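Merkmont – Encens, résines et herbes à brûler
Foire aux questions

Vous êtes de plus en plus nombreux à nous écrire, et ça nous ravit ! Voici les questions qui reviennent le plus souvent au comptoir et dans la boîte mail.

Par quoi commencer quand on n'a jamais brûlé de résine ?

Par l'oliban, sans hésiter. Il pardonne tout : un charbon trop chaud, un grain trop gros, une main un peu lourde. Son parfum est clair, citronné au début, puis plus boisé. Prenez un petit sachet, une coupelle résistante à la chaleur, du sable et une pince, et vous voilà équipé pour des semaines. Le benjoin vient très bien ensuite, plus rond, presque vanillé (c'est le préféré de toute l'équipe en hiver).

Quelle différence entre le mélange Peria et le mélange Jellik ?

Peria est un mélange doux, à base d'oliban, de lavande et d'un peu de santal. On l'aime pour la méditation du soir, pour un autel domestique ou simplement pour lire tranquille. Jellik est plus franc : genévrier, sauge officinale, copal. Beaucoup de clients s'en servent pour marquer un changement de saison ou un emménagement. Les deux se brûlent sur charbon, une bonne pincée à la fois.

Faut-il du sable sous le charbon ?

Oui, toujours, au moins deux centimètres. Le sable laisse passer l'air et protège le fond du brûleur. On peut aussi utiliser de la cendre blanche tamisée, qui donne une chauffe plus lente et des parfums beaucoup plus fins. Essayez les deux, c'est passionnant de comparer !

Mon charbon ne prend pas. Que faire ?

Il a probablement pris l'humidité. Posez-le une nuit dans un endroit sec et chaud, puis réessayez en le tenant par la tranche avec la pince. Les étincelles doivent traverser toute la pastille. Attendez qu'elle se couvre d'une fine couche grise avant de déposer quoi que ce soit dessus, sinon vous sentirez surtout le salpêtre.

Et si je ne supporte pas la fumée ?

Passez au chauffe-résine à bougie ! La résine fond doucement sur une petite grille, il n'y a presque pas de fumée et le parfum reste fidèle. Comptez 11 minutes avant les premières notes avec notre modèle en terre cuite. Gardez quand même une fenêtre entrouverte, surtout si vous vivez avec un oiseau, un asthmatique ou un jeune enfant. 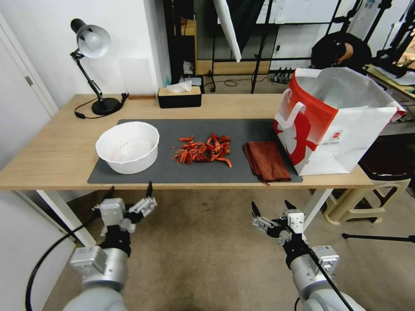
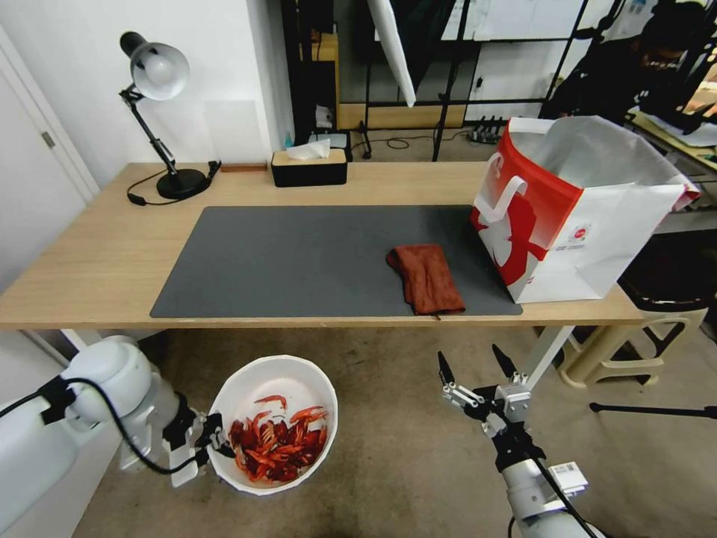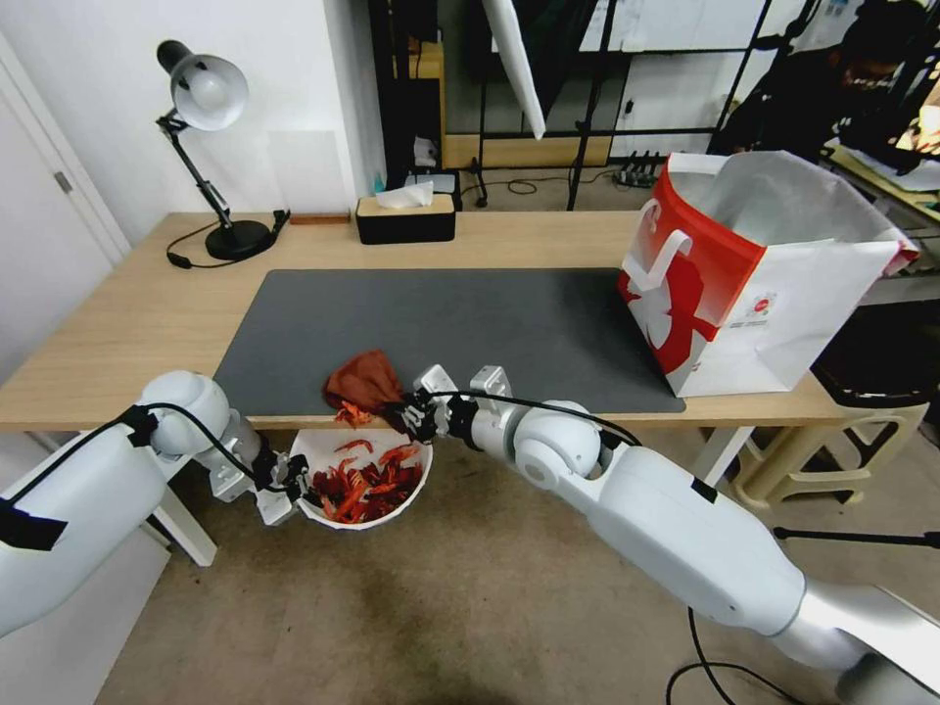

Nandi Mathebula
Responsable des mélanges et du conseil, Merkmont

Les bâtonnets sont-ils roulés à la main ?

Ceux de la gamme Mazurek, oui, tous. La pâte est faite de poudre de bois, de makko et d'huiles essentielles, puis roulée et séchée à plat pendant sept jours. Vous remarquerez de légères différences d'épaisseur d'un bâtonnet à l'autre, et donc de durée. Les cônes, eux, sont moulés.

Combien de temps se conservent les résines et les herbes ?

Les résines se gardent des années dans un bocal fermé, à l'abri de la lumière. La myrrhe gagne même en profondeur avec le temps. Pour les herbes, c'est plus court : passé un an, la sauge et l'armoise perdent une bonne part de leur parfum. Froissez une feuille entre les doigts, votre nez vous dira tout de suite où elle en est.

Peut-on mélanger ses propres herbes ?

Mais bien sûr, et on vous y encourage ! Partez d'une base simple, deux parts de résine pour une part de bois, puis ajoutez les herbes par très petites touches. Notez tout dans un carnet. Evaristo Zamudio anime un atelier de mélange à la boutique chaque année en mars, et les participants repartent avec leur recette et leur bocal. Les inscriptions se font au comptoir ou par mail. Évitez simplement les plantes cueillies en bord de route et celles que vous n'arrivez pas à identifier avec certitude.

Vendez-vous de la sauge blanche ?

Nous avons choisi de travailler avec la sauge officinale et l'armoise, cultivées plus près de chez nous. Elles brûlent très bien en fagot et leur odeur est superbe, plus verte, un peu camphrée.

Comment nettoyer un brûleur en laiton ?

Attendez le refroidissement complet, videz la cendre, puis frottez avec un chiffon et un peu de bicarbonate humide. Pour les dépôts de résine collés, un coton imbibé d'alcool ménager fait des merveilles. Rincez, séchez aussitôt.

Comment sont emballées les commandes ?

Les résines partent en sachets kraft doublés, les herbes en boîtes rigides, et les brûleurs sont calés dans du papier. Vous pouvez nous rapporter vos bocaux vides propres, nous les remplissons au poids. L'an dernier, nous en avons rempli 1 038 !

Puis-je retourner un article ?

Oui, dans les quatorze jours, s'il n'a pas été ouvert. Pour un brûleur arrivé abîmé, envoyez-nous une photo et le numéro de commande : Elis Lloyd s'occupe des remplacements et vous répond sous deux jours ouvrés.

La boutique ferme-t-elle l'été ?

Deux semaines seulement. Dernier jour d'expédition avant la pause : vendredi 31 juillet. Les commandes passées ensuite sont préparées à la réouverture, dans leur ordre d'arrivée.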